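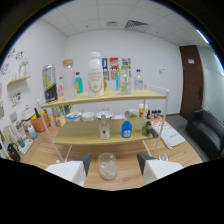
**Top-floor office too hot by lunchtime, what can I do as a tenant?**

Posted by Eldana Adugna, 5 August 2020

I rent one room on the top floor of an old building in Stanow and by midday it is too hot to work in. It has a flat roof straight above the ceiling and two sash windows facing south-west. The top sashes are painted shut, the bottom ones open a hand's width and then stop. There are Venetian blinds on the inside. I have tried going in early, working with the door open, and keeping a glass of ice cubes on the table by the shelves, and the ice is the only one of the three I look forward to. The landlord is Harb Lettings. They were fine about the boiler in March but have said that cooling is "down to the occupier". My lease has 12 months left and says I can't fix anything to the outside of the building or alter the windows without written permission.

I have been offered a second-hand portable air conditioner, a Brirnetti, with a hose that goes out of the window. I could spend up to £1,000 in total but would much prefer to spend less, as I don't want to improve someone else's building and then move out. Is the portable unit worth having? And can I make them do something about the windows?

---

**Kilian Danzer**

Get the air con. We had one in a flat and it was the best thing we ever bought. Bit noisy, but you stop hearing it.

---

**Severin Widmer**

I looked after small commercial buildings for 19 years and flat-roofed top floors were always the ones that rang in July. I would leave the air conditioner until last. The order I'd go in is sun, then air, then machine.

**Sun.** Your blinds are on the wrong side of the glass. By the time sunlight reaches them it is already in the room, and the slats warm up and act as a small radiator. Anything outside the window works far better, but your lease rules that out unless Harb agree in writing. It costs nothing to ask. Word it as a temporary external blind that you will remove at the end of the lease, and offer to send them a drawing of the fixings. Some landlords say yes once they see it is two hooks and a pole.

If they refuse, the next best is a reflective film on the inside of the glass. Check what kind of glass you have first. On old single glazing it is generally all right. On double glazing or laminated glass some films can heat the pane unevenly and crack it, and you would be paying for that. The film supplier should be able to tell you which of theirs are suitable. Ask for one that is sold as removable.

Close the blinds before the sun comes round to your side. With south-west windows you probably have until late morning. If you wait until you feel hot you have missed it.

**Air.** A painted-shut sash is a repair in my book, but whether it's the landlord's repair depends on the lease. Look for the clause that says who is responsible for the window frames. In a lot of single-room lets the tenant has the inside surfaces only and the landlord keeps the structure, frames included. If that is what yours says, write and ask for the sashes to be freed. Don't mention the heat at all, just report that the windows don't open as they were made to.

The bottom sash stopping after a hand's width may be deliberate. Top-floor windows are often fitted with restrictors so that people can't fall out. Have a look for a small block or a metal stop in the side channel. If there is one, leave it where it is. Opening the top sash is what you want anyway, as the hot air sits at the ceiling and needs a way out up there.

Freeing paint is a cheap job. Someone runs a knife round the joint, taps along the frame with a block of wood, and works the sash down a bit at a time. If the building is old enough for lead paint it should not be dry-sanded, so let them get a person in who knows that.

Then cool the room at night if you can leave anything open safely. On a flat roof the ceiling is still giving out heat well into the evening. Put a fan by the window facing outwards for the last half hour of your day, with the door open to the stairs, and it will pull cooler air up from below. Check that the door is not a fire door before you prop it. If it has a closer arm and a sign on it, it has to stay shut.

**Machine.** A portable unit with one hose blows room air out through the window, and the same amount of warm air comes in from the corridor and under the door to replace it. It does cool you while you sit in front of it. It will not do much for the whole room. You also have to seal the gap round the hose, and the kits are mostly made for casement windows. For a sash you can cut a piece of board to fill the opening, with a hole for the hose. Find out too whether your electricity is metered or included in the rent, and what else is on that circuit. If there is a kettle on the same sockets you may be going down to the fuse board a lot.

If you do go and look at the second-hand one, run it for a good 20 minutes before you hand over money, and take the filter out and look behind it.

---

**Eldana Adugna**

Thank you, this is very useful. I have checked and there is a metal stop on both windows, so I will leave those. The lease says "the Tenant shall keep in repair the interior of the Room including glass but excluding window frames and sashes", so I have written to them this morning about the paint and nothing else. The electricity is included in the rent.

The door is a fire door. I had been propping it with a box of paper. It is shut now.

---

**Leopold Reisinger**

Agree with most of that. A few things to add from the tenant's side, as I was in a similar room above a shop in Werness.

Included electricity can have a cap in it. Mine had a "reasonable use" line on the back page and I got a bill after a summer of running a cooler. Read yours before you plug anything big in.

Buy a cheap thermometer and write down the reading at the same times each day. I had been telling the agent it was "boiling" for weeks and got nowhere. I sent a page of temperatures with dates and they came round. In the UK there is no legal maximum for an office, only that it should be reasonable, so the numbers don't win the argument for you. They do make it harder to ignore.

Ask who last looked at the roof. Mine had been painted with a silver reflective coating years before and it had mostly gone to grey. They were due to redo it anyway, and brought it forward when I asked. I noticed the difference more than I did with the film.

I would not bother with evaporative coolers, the sort you fill with water. They were all right on dry days and made the place clammy the rest of the time. I sold mine.

Also move your desk if you can. Mine was right under the window for the light and I shifted it to the back wall in the summer months. It cost nothing and I should have done it first.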